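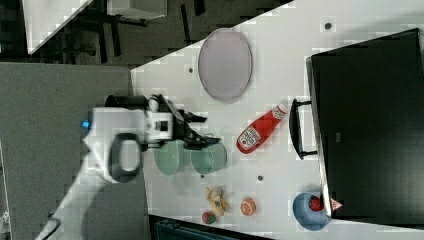
*Arm station with the tabletop set out, cups under the gripper.*

# Equipment planning meeting, Nelenside lab

**October, Wednesday, 3:00 p.m.**
**Present:** lab lead, two station operators, purchasing, facilities
**Absent:** software lead (sent notes)

## 1. Notes from last meeting

Approved with one change. The line about the second station should read "requested," not "approved." Purchasing will fix the shared copy.

## 2. Second arm station

The request is for one more station set up the same way as the current one: arm, two-finger gripper, camera mount at the wrist, white tabletop. Operators want the same layout so that tasks can move from one table to the other without being written again.

Purchasing has a quote from Statville for the arm and controller. Plotell can supply the gripper and the mounting bracket but has not sent a price. Lead time from Statville is 22 weeks from the order date. That puts delivery in the next budget year if we wait for the spring review.

Discussion was mostly about whether to order the arm now and the gripper later. The operators were against it. When the first station was put together, the bracket arrived after the arm and did not match the bolt pattern, and the arm sat for a month. The lab lead agreed that both orders should go out together.

Facilities asked about floor space. The new table would need its own power circuit and a clear path behind it for chairs. Facilities will measure before anything is signed.

**Decided:** Hold the Statville order until Plotell sends a written price and a drawing of the bracket. If there is nothing by the next meeting, purchasing will ask Statville to quote a gripper too.

## 3. Task props

Operators asked for a standing budget for props. Right now each item is bought on a personal card and paid back, and the paperwork takes longer than the shopping.

The kitchen set is the one used most: cups, a plate, a bowl, the ketchup bottle, toy food. The translucent cups are the hardest to replace in the same color. Operators want spares of every item kept in a closed bin so that a cracked cup does not stop a run.

Purchasing suggested a yearly limit of $300 for props, on the lab card, with receipts kept in one folder. The operators said that would cover it as long as appliances are not counted.

The software lead's notes asked that any new cups be close in color and size to the ones in use. If they are not, the change should be written in the run log.

**Decided:** $300 per year for props. Appliances are handled as separate requests.

## 4. Countertop appliance

The black appliance on the station takes up a large share of the tabletop. One operator would like a smaller one for the second station. The other would like the same model so that results can be compared. No agreement. The lab lead said the same model should be the default unless it is out of production.

Facilities reminded everyone that appliances on the arm tables stay unplugged.

## 5. Cable and spare parts

Bạch, the repair shop we use for the arm, offered a service plan with 3 visits a year. It covers cable replacement and gripper finger pads. It does not cover the wrist camera.

Purchasing thinks the plan is worth having once there are two arms. With one arm, paying per visit is cheaper. The operators asked that a spare cable be bought either way.

**Decided:** No service plan this year. Buy one spare arm cable and one set of finger pads.

## 6. Long-range plan

The site plan runs to 2040 and has one line for lab equipment with no detail under it. The lab lead needs a short page listing what we expect to replace and when. Arms and controllers go first, then tables, then computers. Purchasing will send the form.

## Action items

- Purchasing: get Plotell's price and bracket drawing
- Purchasing: order spare cable and finger pads
- Facilities: measure for the second table, check the circuit
- Operators: prop list with sizes and colors, spares included
- Operators: check whether the current appliance model is still sold
- Lab lead: first draft of the replacement page

Next meeting same time, same room. Ended 3:50 p.m.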